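Eight ways to split a jackpot

Eight of them in the pool, and only three had paid up that week. That's where it started.

The office lotto group at Stitetti, a flooring wholesaler, had been going for years. Same numbers, same shop, same biscuit tin for the cash. Kwadwo Nartey ran it. Then in April the numbers came up. Not the big one. Second division. Still enough to get people talking in the car park.

"I bought the ticket with my own money," Nartey says. "Figured they'd fix me up later. They always did."

Did the other five get a share? Depends who you ask. Muammer Gökçe, one of the three, thought no. No pay, no play. Ilgın Keskin was on leave, hadn't paid, and thought yes, loudly. She'd been in it since day one and had a text from Nartey saying "you're covered, dont worry."

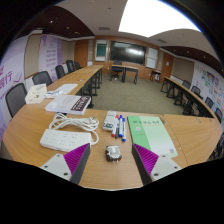 Syndicate fights mostly come down to what got written down, and at Stitetti that was almost nothing. A first name, a tick, sometimes a phone number. The meeting to sort it out ran 45 minutes and went nowhere. Four markers side by side on a meeting room table, and it still took a second meeting before anyone wrote the names on a sheet of paper. Keskin did it in the end. Who was in, who'd missed, who'd been covered before and paid it back.

The list showed Gökçe had been carried twice himself. He went a bit quiet after that.

Cengiz Sarıgül, a mediator in private practice, sees a few of these a year. His advice is dull and he knows it. One page. Everyone signs. Say what happens if somebody misses a week. Photograph the ticket and send it round before teh draw.

They split it eight ways. Kazuhiro Nishimura, the newest member, put his towards a second-hand trailer. Keskin paid off her car rego and a dentist.

Nartey handed over the tin. Gökçe runs it now, and he wants the money by noon or you're out.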